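Let Us See the Slow Parts

By Narayanan Kamath
May 28, 2021

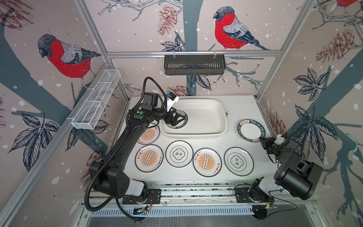
The plate station at the Huvero open day, with the left arm holding a plate in the tray.

I have been to enough robot demonstrations to know how they usually go. Music plays, an arm does one thing very fast, and people clap. Then a door closes and you are handed a brochure. The open day at Huvero was different, and I think other labs should copy it.

There were 24 of us. We were split into groups of eight and walked from station to station. The one I stayed at longest had two black arms on a rail at the front of a white table, with a shallow white tray in the middle and plates set out in front of it. The walls had pink paper with bullfinches and pine cones on it. Some of the plates had an orange sunburst, some had a green emblem, and one had HAO SHI HAO WEI printed on its rim.

The job was moving plates. Anyone who has worked in a kitchen would call it the dullest job in the building. I washed dishes for two summers and I would agree. A plate is also a hard thing for a gripper to pick up. It is low and smooth, and the only good place to hold it is the rim.

Ekrem Yazıcı, who ran the station, did not talk over the work. When the arm missed a plate, he let it miss. He told us the team had logged 593 attempts in May and that he was not happy with the number that failed. A man in my group asked when it would be ready for a restaurant. Yazıcı said he did not know.

I would trust a company more for that answer. My town spent 11 months arguing over whether to put sorting machines from Zulgate in the recycling center, and for most of that time the only evidence anyone had was a short sales video. Supporters said it proved the machines worked. Opponents said it proved jobs would go. A video with the mistakes taken out could not settle either point.

There is a fair case against open days like this one. Visitors may see a dropped plate and decide the whole field is a joke. Investors may do the same. Staff also lose a day of work, and small labs do not have many to spare.

I still think the cost is worth paying. People are going to be asked to work next to these machines and to vote on public money for them. They should get to stand at the table for half an hour first and watch a plate being picked up, slowly, and sometimes not picked up.

Huvero plans to open its doors again next spring. I have already asked for a place.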